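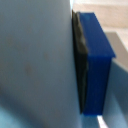 Progress note, April: open day and demo visit

Quick one before the full report. Open day went ahead Saturday, doors at 10, last visitors out just after four. 200 through the door, better than Pliveck managed last year. Two school groups, the rest mostly local firms and families.

Demo ran in the main room on the Stirneo bench. Blocks first, then tableware. Paora Mahuika did the talking and took questions, mostly about jobs and what happens when it drops something. Fair questions. We need a better answer ready on the first one.

Visitors liked the mug best. Block picking is quicker but people drift off after a minute or so. 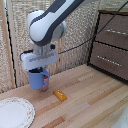 Kokkonen sent three people, stayed past lunch, want a second visit to talk about kitchen work. Mindon didnt make it, rebooking.

Spend: 2,946 against the 3,535 agreed for the day. Biggest item was room hire at 700. Would like to carry the rest over to the next demo if you're happy with that, please confirm.

Problems: sound was poor at the back, signs from the car park too small. Feedback forms still being typed up, will folow with the full report.

Next: fix date with Kokkonen, new finger pads on order, shorter script for schools.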